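About Tridasska

Who we are

Small charter and guide outfit, two rivers and one big lake. Been at it a while now. We run drift boats on the Cleltov from ice-out until the leaves are down, then move over to the lake for perch and walleye when it locks up. That's the whole business. No lodge, no gift shop.

It started with one boat and a truck that wouldn't go into reverse. Launching was interesting. These days there's 3 boats, a better truck, and a booking calender that mostly works.

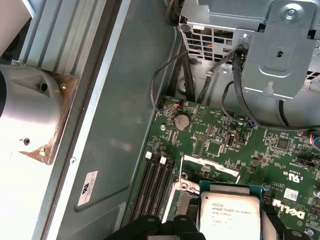 What a day looks like. We meet at the Trunudier ramp at 5:30 a.m. in summer, later in spring because the fish don't care and neither do we. Coffee's in the big thermos. Rods, reels, flies, hardware, life jackets, net -- all in the boat already. You bring lunch, rain gear, a hat and your license. Please get the license before you show up, the store by the ramp doesn't open until eight and we've lost whole mornings that way.

Half days are four hours on the water. Full days run until you're tired. Max two anglers per drift boat, no exceptions, not even for a skinny third.

Where we fish

Upper Cleltov is pocket water. Trout, lots of rocks, lots of lost flies. Lower river is slower and deeper, smallmouth from June on, and that's where we take kids and first timers. The lake side we fish out of Ait Brahim bay, north shore, out past the old pilings. Wind decides. If it's blowing we call you the night before and move the trip or give the deposit back, your pick.

Last season we put 692 people in boats. Season before it was 761, but that was the year with no real runoff and we fished straight through May. High water this time around. It happens.
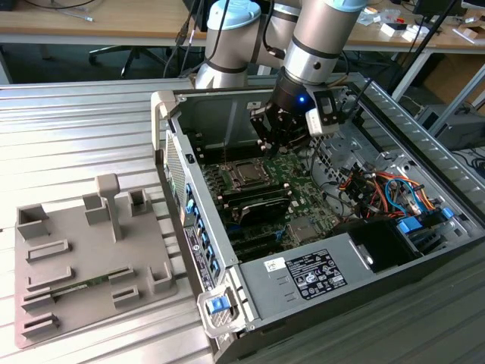
Catch and release on the river, all of it, barbless hooks. On the lake you can keep a legal limit of perch and we'll clean them for you back at the dock, no charge. Tips go to whoever rowed.

Guides

6 of us on the roster, all licensed, all with current first aid. Two have been here since the one-boat days. Everbody rows, everybody scrubs boats, including the owner. If you liked your guide last time ask for them when you book and we'll try. July is tight.

Booking

Phone is best, evenings, after 7. We're on the water the rest of the day and there's no signal below the second bridge. Email works too but slower -- give it a couple days. Deposit holds the date, balance at the ramp, cash or check. Dates for next season open in January and the weekends go first.

Dogs: ask.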